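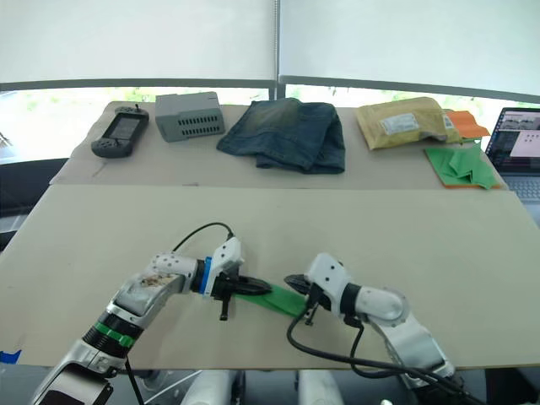

Room 507 walk-round: folding tables, back row and windows

Done by me (Tainá Frota) on 2018-12-25, and yes, I know what day that is, but the building was quiet and I like it quiet! Copy to Mirela Paiva and Anselmo Bittencourt at Puststead. Same list as August, with my comments under each item. Marks are OK, FIX or WATCH.

1. Front table and board
OK. The big beige board sits flat on the table and I couldn't get it to rock by leaning on it with both hands (I tried all four corners). The little bit of blue tape near the left corner is still stuck down. I ran a fingernail under it and it held. If it ever starts to curl, please peel it right off and put a fresh piece on, don't just press the old one back, it leaves gummy bits on your sleeves.

2. Edges and splinters
OK, mostly. I did the rag test along the front edge of the board, and it snagged once toward the right. I gave that spot a light sand. Would somebody else check it next time, please? My idea of smooth is pretty generous.

3. Back table, the raised one
WATCH. The table itself is solid. What I'm keeping an eye on is how much ends up living on it. There's the handheld game thing, the grey box with the vent slots, the jeans, the yellow padded envelope, the folded green cloth with the orange edge, and then the laptop down at the right end. All fine to be there, and it's nice to have things in one row where you can see them! But the back table isn't a shelf, and stuff creeps forward.

4. Vents clear
OK. Please keep the slots on the grey box uncovered. The jeans are its next-door neighbour and denim is heavy, so fold them on their own patch and leave a hand's width between. I know it looks tidier pushed together. Leave the gap anyway.

5. Laptop
FIX. The charger brick was sitting on the carpet under a coat (mine, sorry) and it was quite warm. I've moved the coat. The power board it plugs into is tag 713 and the tag is readable, but one outlet feels sloppy and the plug droops. I've put a sticker over that outlet until Anselmo can swap the whole board. Don't peel the sticker off because you need "just one more"!

6. Folding cloths, condition
OK, with a grumble. I went over the green ones for pins, staples and loose threads. No metal in any of them. Adalberto asked whether we should be snipping threads as we find them and my answer is yes, but with the blunt-nose scissors, and put the snippets in the bin.

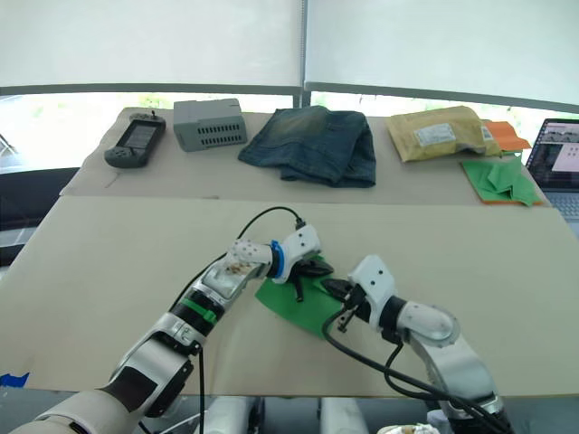
Same goes for the fraying. A cloth with a fuzzy edge is still fine for folding practice as far as I'm concerned, but once you can poke a finger through it, or the threads are long enough to wind around something, it goes in the rag bag. Keep hands back while a cloth is being pulled tight, and wait until it's lying flat before you reach in for it. I got a bit of pushback on that last time (too slow, apparently) and I'm leaving it on the list.

7. Overhang
OK. Rule is nothing hanging more than 200 mm past the front of the table, sleeves and trouser legs included. If it's a big piece, fold it in half first and carry on from there.
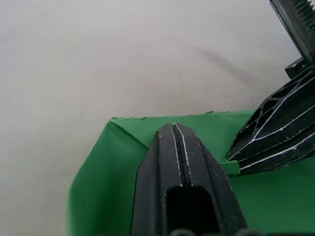
8. Blinds and windows
WATCH. Both roller blinds go up and down and stop where you leave them. The left one squeaks, and I can live with that. The cords need to be wound onto their cleats every time, and one wasn't.

9. Chair to the left of the tables
OK. Legs tight, seat tight. It drifts into the walkway though, so tuck it in when you get up. Heloísa has already barked a shin on it and she was very polite about it, considering.

10. Floor and walkway
OK. Swept, no lifting carpet, door opens all the way.

11. First aid kit and extinguisher
FIX. Kit is short on medium bandages and the eyewash is past its date. Extinguisher gauge is in the green and the pin's in place. I'll order the bandages and eyewash myself.

Still open: power board 713 (Anselmo), kit top-up (me), second opinion on the sanded edge (Mirela, if you've got five minutes).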